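Sunday, 20:00. Endpoint scanner trial, Verkance build

Ran the Martens sample set again. Vendor sheet promises a full catch. I got 133 of 170, same as Panya got in August, so I don't see what the "new engine" is for. Mieke thinks signatures were stale. Checked, they weren't.
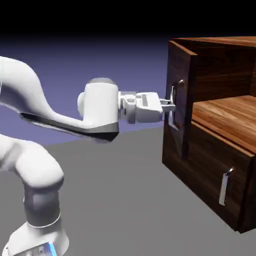
False alarms

2 on the clean machine, both our own installer. Judite has whitelisted it. I'd still like to know why it tripped.

Load

Scan adds 20 minutes to the nightly job. Sales called that "negligible". Annelies to rerun with archives off before I believe anything.
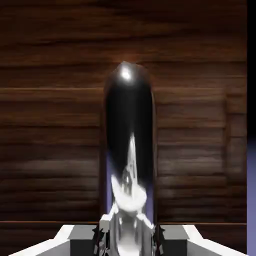 Plank wall, simulated.

Not renewing on these numbers.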